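Shared Worktables and Small Supplies: Frequently Asked Questions

Hultia Community Workshop, Level 1

The following answers apply to all members, day visitors and class participants using the shared worktables. Questions about power tools, the kiln room and locker hire are covered on separate pages.

Who may use the worktables?

Any current member may use a worktable during opening hours. Day visitors are welcome once they have signed in at the front desk and paid the casual fee. Children under the age of 12 must be accompanied by an adult at the same table.

Do I need to book?

Booking is recommended on weekends and during school holidays. A booking holds one place for up to 4 hours. Places not taken up within 20 minutes of the booked time are released to the next person on the waiting list. To make a group booking for the Torow Room, please write to Kwabena Ansah, Programmes Coordinator, at least one week ahead.

What is supplied at the tables?

The workshop supplies a modest range of everyday items for marking, fastening and finishing: markers, pencils, erasers, sticky notes, electrical tape, masking tape, rulers and general-purpose brushes. Fine brushes, specialty inks and adhesives are not supplied. Members are asked to bring their own, or to purchase them from the desk where stock allows.

Where are the supplies kept?

Supplies are stored in the Hiris drawer unit beside the sink. Each drawer carries a printed label. Please take only what is needed for the work at hand and leave the remainder for others.

How should items be set out on the table?

Members are asked to keep small items together in a single row across the middle of the table, with clear space in front for the work itself. Loose items placed near an edge tend to roll, and markers in particular are easily lost beneath the benches. Tape should be laid flat.
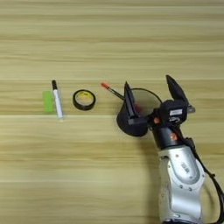
The same arrangement makes it easier to check the table at the end of a session. Anything left in the row can be returned to its drawer in one trip, and the surface can then be wiped from end to end.

May I cut directly on the tabletop?

No. Cutting mats are available from the rack by the door and must be used for all knife work, including the trimming of tape. The tabletops are timber and score easily. Members who notice a fresh cut or gouge should report it to the desk - no charge is made for accidental damage that is reported on the day.

What should I do about marker or paint on the wood?

Wipe it immediately with a damp cloth. If a mark remains, please do not scrub it or apply solvent. Leave a sticky note beside the mark and inform the desk. Staff will treat the surface after closing.

Do caps have to be replaced between uses?

Yes. Markers left uncapped dry out quickly and account for a large share of the supplies replaced each term. A marker that no longer writes should be placed in the tray marked "Spent" and not returned to the drawer.

How are brushes to be cleaned?

Brushes used with water-based paint should be rinsed at the sink until the water runs clear, reshaped by hand and laid flat on the drying rack. Brushes used with oil-based products must be cleaned at the solvent station in Room 7. Brushes should never be left standing in a jar.

Can I take a roll of tape or a marker home?

Shared supplies remain in the workshop. Members who require an item for a project elsewhere may borrow from the Kpodo loan box, which is held at the desk and may be used on presentation of a membership card. Loans are for one week.

How do I report that something has run out?

Please complete a restock slip, available on top of the drawer unit, or telephone the desk on extension 613. Orders are placed once a month, with an additional order in January ahead of the summer holiday program. Requests for items not currently stocked are considered by Fedir Hrynyshyn, Facilities Manager.

I left something of my own on a table. Where will it be?

Personal items found at closing are placed in the lost property cupboard behind the desk and held for one month. Please label your own markers and brushes with your name, as they are otherwise difficult to tell apart from workshop stock.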